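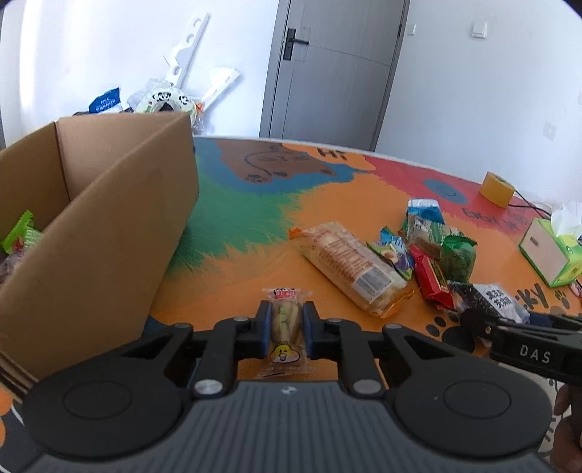

1 min read

Friday's snack-packing run at Triveo ended early when one of the grippers stopped letting go. The jaws closed on a wrapped snack at 3:40 p.m. and ignored the release command for 63 seconds, a long time to stand over a cardboard box looking hopeful.

Mervyn Oakley, who runs the bench, blames a stuck position sensor. The snack came out flatter and no one was hurt. Gripping force has been turned down, the stop switch gets tested before each shift, and packing resumes once the new sensor arrives. The bread roll is excused until then.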